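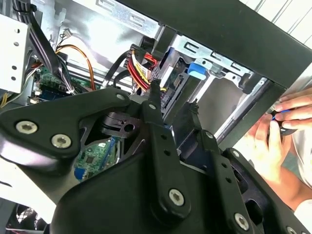 新闻稿

Omico公司关于Fullari拆解工作站夹爪意外闭合事件的说明，以及暂停使用和恢复使用的安排

Breslow，2023年10月23日

Omico公司今天公布Breslow工场夹爪意外闭合事件的内部调查结果。事件发生在Fullari拆解工作站上。一名操作员在保护性停止复位以后，左手食指被机器人夹爪夹住，受到挫伤。这名同事当天得到了医疗检查，没有骨折，现在已经回到工作岗位。公司对他所受的伤和惊吓表示歉意，也对在事件以后耐心配合调查的全体班组表示感谢。

调查认为，事件的直接原因是夹爪控制程序在复位时的一个错误。程序在复位以后没有等待操作员的确认，而是继续执行停止以前还没有完成的闭合动作。调查同时认为，公司自己的管理也有责任：在事件以前，班组已经报告过相似的现象，但是这份报告被归类为指尖磨损问题，没有按照安全问题处理。

Breslow工场共有9个Fullari工作站。事件以后，公司把它们全部停止使用。经过检查，在其中2个工作站上可以重复出现同样的故障。其余工作站装有较早版本的程序，没有出现这个故障，但公司仍然决定不提前开放它们，直到本文说明的全部措施完成。

关于Breslow工场的工作

Omico公司从企业和学校接收使用过的台式电脑，进行检查、拆解和再利用。能够修理的电脑，修理以后重新出售；不能修理的电脑，我们取出还可以使用的部件，其余材料交给有资格的回收单位。

从今年三月开始，Breslow工场使用Fullari工作站做一部分拆解工作。到事件发生的时候，这些工作站一共处理了1222台电脑。

在Fullari工作站上，机器人和人在同一张工作台上工作。机器人手臂带着一个两指夹爪，伸进已经打开的机箱，拔下电源接头，移开线束，打开固定硬盘的卡扣，然后把硬盘从托架中取出。操作员负责放置机箱、准备和接收小部件，并且在机器人不能确定的时候作出判断。旧电脑的内部情况很不一样，同一个型号的两台机器，线束的走向也常常不同，所以人的参与在这个工作中是必要的，我们今后也不计划取消它。

夹爪的手指是可以更换的部件。指尖与金属边缘、塑料卡扣和电线经常接触，会慢慢变得粗糙，需要定期更换。这个情况与本次事件有间接的关系，下面会再说到。

事件的经过

以下的经过，是根据控制器的记录、值班同事的叙述和工作站的维修本整理的。三种资料之间有小的差别，调查组在有差别的地方采用了控制器的记录。

当天上午，受伤的同事在工作站上处理一批塔式机箱。工作开始时一切正常。在处理其中一台机箱的时候，夹爪去夹硬盘旁边的电源接头。接头插得很紧，夹爪在接头上滑动，手指碰到了托架的边缘。力传感器发现了超过允许值的力，工作站进入保护性停止。手臂不再移动，夹爪停在半开的位置，工作台上的灯变成黄色。

这样的停止在日常工作中并不少见。按照当时有效的作业指导书，操作员应当检查机箱内部，确定没有东西被卡住，把手离开工作区，然后按复位键。复位以后，屏幕上会出现一个询问，操作员选择“继续”或者“放弃”，机器人才可以再次移动。

同事检查了机箱，看到一束电线压在夹爪的一个手指下面。他先按了复位键，等待屏幕上的询问。他的理解是，在询问出现而没有回答的时候，机器人不会动。这个理解与培训的内容一致，也与他几个月以来的经验一致。他于是伸手去把电线拨开。

询问没有出现。夹爪直接闭合，把电线和他的食指一起夹在两个手指之间。同事马上用另一只手按下急停按钮。急停切断了夹爪的动力，但是夹爪的传动部分有自锁的性质，切断动力以后并不会自己张开。旁边工作站的同事听到声音以后过来，用手动释放的工具打开了夹爪。

释放用的时间比应该用的时间长。工具没有挂在工作站的侧面，它在前一个班次被借到另外的工作站，没有放回原处。调查组认为这一点很重要，虽然它不是事件的原因，但是它增加了同事的痛苦。

机箱里的一条电源线被夹断，硬盘接口也有损坏。这台电脑已经断开外部电源，没有电气方面的危险。

事件以后立即采取的行动

值班班长停止了这个工作站，并且在将近一个小时的时间里没有允许任何人移动机箱或者夹爪，以便拍照和保存记录。随后，工场负责人决定停止全部Fullari工作站。公司通知了劳动安全的主管部门，也通知了夹爪控制器的供应商Shehu公司。

Shehu公司派工程师来到Breslow，与Omico的人员一起工作。双方约定，所有的试验记录由双方共同保存，任何一方都不单独修改。对于这样的合作方式，我们表示感谢。

调查的方法

调查组由Omico的安全、维修和生产人员组成，Shehu公司的工程师参加技术部分。班组选出的一名代表参加了全部会议，可以阅读全部文件。

第一步，调查组读取了控制器的记录，确定了每一个信号出现的次序。记录表明，复位信号到达以后，程序没有发出询问，直接发出了闭合的命令。这就说明，夹爪的动作来自程序，机械部分按照命令做了动作。

第二步，调查组在没有人的工作区内重复试验。我们用一根软的试验棒代替手指，用旧的机箱代替需要处理的机箱，人为地制造保护性停止，然后复位。试验一共做了200次，分布在全部工作站上，其中包括不同的停止位置、不同的夹爪开度和不同的指尖状态。故障并不是每次都出现。它只在夹爪已经开始闭合、但是还没有到达目标位置的时候停止，才有可能出现，而且只在装有新版本程序的工作站上出现。

第三步，调查组与班组的每一位同事谈话。谈话没有主管参加，谈话的内容不用于对个人的评价。

直接原因

故障与夏季的一次程序更新有关。更新的目的，是让夹爪更好地适应磨损的指尖。指尖磨损以后，表面变得不平，夹住小的接头时容易滑动。旧的程序遇到滑动，会报告失败，然后请操作员处理，这样的情况多了，工作就会经常中断。新的程序允许夹爪在滑动以后自动再夹一次，力稍微大一些。

为了做到这一点，新的程序在内存中保存一个“未完成动作”的标记。在正常情况下，这个标记在动作完成以后清除，在停止的时候也应该清除。但是，如果保护性停止刚好在第一次夹和第二次夹之间发生，标记没有被清除。复位以后，程序先读取这个标记，认为第二次夹还没有做，就立即去做。屏幕上的询问属于另一个程序部分，它排在这个动作的后面。

换一个简单的说法：操作员以为机器人在等他的回答，机器人却认为它还在做停止以前的那一件事。

更新只安装在出现故障的那些工作站上，属于试用。试用之前，Omico和Shehu都做过测试。测试检查了夹住接头的成功率，也检查了急停以后的状态，但是没有检查保护性停止恰好发生在两次夹之间的情况。双方都认为这个遗漏是共同的。测试的清单由Omico提出，Shehu看过并且同意。

管理方面的原因

调查组认为，只改正程序是不够的。在这次事件以前，有几个地方本来可以阻止它发生。

首先是前面提到的报告。事件以前不久，一位夜班同事在维修本上写道，夹爪在复位以后“自己又夹了一下”，当时没有人把手放在里面。维修人员检查了夹爪，发现指尖磨损，更换了指尖，然后把这条记录关闭。更换指尖以后，滑动减少了，第二次夹也就很少需要，现象没有再次出现，大家因此相信问题已经解决。现在我们知道，更换指尖只是让故障变得少见。

维修本的表格只有“机械”、“电气”和“软件”的选项，没有“机器人在不应该移动的时候移动”这样的选项。那位同事选择了“机械”，从表格的设计来看，这是一个合理的选择。写下这条记录的同事做了正确的事情，没有得到足够的重视，是公司的问题。

其次是作业指导书。指导书写明，操作员应当先把手离开工作区，再按复位键。但是指导书没有写明，在按下复位键以后、询问出现以前，手也不可以进入。在培训中，有的培训员解释说，询问没有回答以前机器人是安全的。这个说法在旧的程序下符合经验，但是从来没有得到安全方面的验证。屏幕上的一个询问，本来就不应该被当作保护装置。

第三是生产的节奏。有几位同事在谈话中说，停止比较多的日子，他们会觉得自己落在后面，所以会一边复位一边整理电线，这样可以节省一点时间。公司没有对个人规定每班的数量，但是工场的显示屏上显示了每个工作站当天完成的电脑数量。我们没有考虑到，这样的显示也会成为一种压力。显示屏已经关闭，以后不会再显示单个工作站的数字。

最后是手动释放的工具。规定要求每个工作站都有一个，但是没有人负责检查它是不是在原来的位置。

技术方面的改正

Shehu公司已经提供了改正的程序。在新的程序中，任何一种停止都会清除全部未完成的动作，复位以后夹爪只能保持原来的位置，或者在操作员要求时张开，不能闭合。闭合必须由一个新的命令开始，而这个命令只有在操作员离开工作区并且确认以后才可以发出。

同时，公司不再只依靠程序。每个工作站将安装一个三位置的使能开关。操作员需要把手放进机箱的时候，夹爪的动力由一个独立的安全继电器切断，这个继电器不受夹爪程序的控制。动力是否切断，由一个单独的灯显示，灯的信号直接从继电器取得。

第二次夹的功能目前已经关闭。接头夹不住的时候，机器人会像以前一样停下来，请操作员处理。这会使工作变慢，我们接受这个结果。今后是否重新使用这个功能，要等到有完整的安全评估以后再决定，评估的结果会先给班组看。

夹爪的最大力也作了调整。对于硬盘卡扣和电源接头，现在使用不同的力的限制，在操作员可能接近的姿势下，采用较低的一个。力的限制由测量来确认，测量在每次更换指尖以后重新进行。

手动释放的工具现在用短的钢索固定在工作站上，不能被拿到别的地方。它的颜色改为黄色，使用的方法印在旁边的牌子上。每个班次开始的时候，操作员要实际使用一次，打开一个没有动力的夹爪，然后在班次表上签名。

关于指尖的更换，过去由维修人员凭眼睛判断。新的做法是使用一个简单的量规，指尖的边缘如果不能通过量规，就必须更换。指尖的磨损本身没有造成伤害，但是它使夹爪更容易滑动和停止，停止多了，人把手放进去的机会也就多了。

培训和报告的改变

作业指导书已经重新编写。新的文字比较短，主要的要求写在第一页：手在机箱里面的时候，夹爪必须没有动力；灯没有变绿，手不可以进去；机器人的动作与预期不同，就停止工作，通知班长，不要再试一次。

所有在Fullari工作站工作的同事都要参加新的培训，包括已经有经验的同事和维修人员。培训在工作时间内进行。每一位参加者要自己做一次保护性停止、一次急停和一次手动释放。以前的培训中，手动释放只由培训员演示。

维修本的表格增加了“没有预期的动作”一项。凡是选择这一项的报告，工作站必须立即停止，只有在安全人员签名以后才可以重新使用，维修人员不能单独关闭它。写报告的人会收到书面的答复，说明检查了什么、找到了什么。如果他不同意答复，可以要求再次检查。

程序更新的规定也有改变。今后即使是试用，也必须先写明更新会影响哪些停止和复位的过程，并且对每一个过程做试验。更新的内容要在安装以前告诉操作员。事件发生时，受伤的同事不知道他的工作站装有试用的程序，这是不可以接受的。

公司负责人的话

Omico公司运营负责人Cameron Whitcombe表示：“我们的同事受了伤，这件事不应该发生。他按照我们教给他的方法工作，而我们教给他的方法里有一个我们没有检查过的假定。我已经当面向他道歉，在这里我再一次道歉。”

关于事件以前的报告，Cameron Whitcombe说：“那条记录我读了很多遍。它写得很清楚。如果我们当时认真地问一句，为什么夹爪会自己动，我们就会找到同样的答案，而且没有人会受伤。我希望以后写报告的人知道，会有人去问这个问题。”

对于工场今后是否继续使用机器人，他说：“会继续。拆旧电脑是一个辛苦的工作，金属边缘很锋利，卡扣很紧，以前手腕疼痛和割伤是常见的事情。机器人在这方面有帮助。但是在重新开始以前，站在它旁边的人必须可以相信它停下来的时候是真的停了。”

恢复使用的安排

工作站将一个一个地恢复使用，不会同时开放。每一个工作站在开放以前，要完成以下的工作：安装改正的程序；安装使能开关和独立的安全继电器；测量夹爪的力；检查手动释放的工具；重复全部停止和复位的试验。试验的结果由安全人员和班组代表共同签字。没有班组代表的签字，工作站不可以开放。

发生事件的工作站将放在最后恢复。受伤的同事可以自己决定是否回到Fullari工作站工作，他的决定不影响他的工资和班次。

在工作站停止期间，拆解工作由手工完成。公司没有减少任何人的工作时间，也没有提高手工拆解的数量要求。为了减轻手腕的负担，同事们在拆解、清洁和检测的岗位之间轮换。

我们现在不公布全部恢复的日期。零件的供应和试验的结果都会影响时间，我们不希望一个已经公布的日期使检查变得匆忙。

对客户和合作伙伴的影响

把旧电脑交给Omico的企业和学校，可能会遇到接收和处理的时间延长。已经约定的上门收取仍然按照原来的时间进行，电脑会在Breslow工场的仓库中保存，等待处理。仓库是上锁的，进出都有登记。

有客户询问硬盘中的数据是否受到事件的影响。事件中的那台电脑，硬盘接口受到损坏，硬盘已经由人工取出，并且按照通常的程序进行了物理销毁，销毁证明已经寄给客户。其他硬盘的处理没有改变：在取出以后登记编号，然后清除或者销毁。硬盘的登记不依靠机器人，由人和扫描器完成，所以工作站的停止不影响登记的准确。

等待销毁证明的客户，如果因为内部审计的需要有时间上的要求，请与客户服务部联系，我们会把这些批次提前处理。

购买翻新电脑的客户不需要做任何事情。翻新的电脑在出售以前由人工检测，Fullari工作站只用于拆解，不用于翻新电脑的装配。

对使用相同夹爪控制器的其他单位

Shehu公司已经直接联系装有试用程序的用户。根据Shehu公司给我们的通知，带有第二次夹功能的程序没有普遍发行。但是，我们建议使用类似设备的单位检查一下，自己的机器人在保护性停止以后复位时会做什么，特别是停止发生在夹爪运动中间的时候。这个检查应当在工作区没有人的情况下做，并且用软的物体代替手。

我们也建议检查维修的记录，看看有没有“又动了一下”、“多夹了一次”这样的文字。在我们的工场，这样的文字比任何警报都更早出现。

试验方法的说明和检查用的表格，可以向Omico免费索取。表格是为Fullari工作站编写的，用于别的设备时需要作一些修改。

调查报告的公布

调查报告的全文已经交给主管部门，也放在Breslow工场的休息室，所有同事都可以阅读。为了保护个人信息，对外提供的版本删去了姓名和医疗方面的内容，技术内容没有删减。主管部门的检查还没有结束，如果检查得出不同的结论，公司会另外发布说明，并且更正本文中不准确的地方。

关于Omico

Omico公司从事办公和教学用电脑的回收、拆解、翻新和销售。公司在Breslow设有工场和仓库。Fullari是Omico为台式电脑拆解所使用的人机协作工作站的名称。

媒体联系

Omico公司新闻联络处，Breslow工场。需要采访、调查报告的对外版本或者试验表格的媒体和单位，请以书面形式提出，并且注明单位名称和用途。受伤的同事不希望接受采访，请各位媒体尊重他的意愿。

客户联系

Omico公司客户服务部。请在来信中写明收取单的编号。

（完）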